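Reviews > Workshop & Lab > Benchtop Frames

Latest Buying Guides Reviews Ask Us Subscribe

Zikden two-arm bench frame: a long-term review from someone who had to pay for it

I look after equipment for a small teaching and development workshop, and a good half of my working life goes into spreadsheets that argue about money. So when people write in asking whether the Zikden frame is worth it, I always want to ask what else is on their list, because the frame is the bit everybody prices carefully and the bits around it are where the budget quietly goes to pieces. Bear with me, I'll get to the frame.

We bought ours last April, after months of dithering between the Zikden and the rather cheaper Gronow. My colleague Nerys Gittins was firmly on the Gronow side, and she had a point — it arrives already squared up, and you can have arms bolted down by afternoon tea. The Zikden comes as a very heavy carton of aluminium lengths and a bag of brackets, and it took the two of us 9 hours to put together, including a trip to the hardware shop for a longer hex key (the one in the box is a joke, and it rounded off on the second corner). But the Gronow's front rail is a fixed length and can't be swapped. We already knew we'd want to shift the arm spacing about, and on the Zikden you loosen the plates, slide them along and tighten up again. We've done that more times than I'd care to admit, and the slots still grip beautifully.

What I'd budget for on top of the frame

Freight, first of all. We paid $363 to have it delivered, which was a nasty surprise on a quote I'd already had signed off. Ask for the freight figure in writing, and ask whether it includes a tail-lift, as ours didn't.

Then fasteners. The kit gives you just enough T-nuts and not one over. I bought a bag of 40 from Fultameck and wished I'd bought two bags, particularly once we started hanging things off the uprights.

Then cabling, which I had down as a tiny line and which became a rather large one! Longer leads, sleeving, clips, ties. If you are running two arms, cost the cabling for each arm properly, with spares, and don't let anyone tell you there's a box of old leads in the cupboard that will do.

Controllers and power supplies need somewhere to live as well. Zikden sells a covered bracket set for that, and I left it out to save money. I'd put it in next time.

Living with it

Day to day it's a lovely thing to work at. The frame is stiff, with none of the shimmy we had on our old bench when an arm stopped suddenly, and it's easy to add to. The walls are up to you, and so is the tabletop, so you can spend as much or as little there as you please. Blažena Doležal at Embridge, who planned a similar purchase the year before us, warned me to set aside a separate allowance for the things the arms would be handling, and I'm very glad I listened to her.
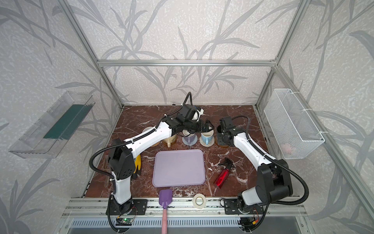

Consumables and props deserve a line of their own in the budget, even though every item on it is cheap enough to feel silly typing into a purchase request. Our tabletop work is household stuff, and household stuff comes from the ordinary shops, a few dollars at a time, until you look at the card statement and have to sit down. A mug and coaster job wants mugs in different colours, beige and lavender and light blue on ours, and coasters that don't all match either, and then somebody asks for a tray, a toy shovel, a spray bottle. Put down a lump sum and top it up each quarter. I'd also allow for storage from the start. A wire mesh basket cable-tied to the side wall costs next to nothing and keeps the small bits within reach, and a clear acrylic shelf on the other side does nicely for anything flat.

My grumbles are fairly minor. The instructions are drawings only, and step 2 shows the crossbar the wrong way round. The end caps fall off if you look at them sideways. Zikden's support people were friendly but slow, and I ended up ringing the distributor.

Would I buy it again? Yes, and I'd order the longer front rail while I was at it, as changing it afterwards means taking both base plates off and starting your alignment over. If your layout is settled and you're short on time, go and have a look at the Gronow, and Nerys will be delighted to hear it.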